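Flalomstead Blocks — data card

Version 3, last changed in June

Contents

Flalomstead Blocks is a set of 867 short episodes of coloured wooden blocks being pushed about on a board and sorted into groups. Each episode has a written goal, such as "put the greens next to the reds", and a note of how the blocks lay at the start and at the end. Stills come at 20 per episode.

Shapes and colours

Colours are red, green, blue and yellow. Shapes include cylinders, stars, cubes and triangular prisms. Block names are always colour first, then shape: "red star", "blue cube".
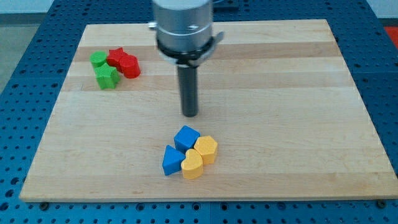 Blocks in two groups on the maple board: greens and reds together, blues and yellows together.

The label file calls any set of blocks pressed closely together a cluster. Blocks lying apart are listed singly — even when they share a colour. Cluster labels were checked by hand on 300 episodes.

Known faults

Small dark marks in the wood are sometimes labelled as objects. Filter on the "board_mark" field to drop them.

Files

Loltell holds the stills, Saliba the goals and labels. Use both from the same version.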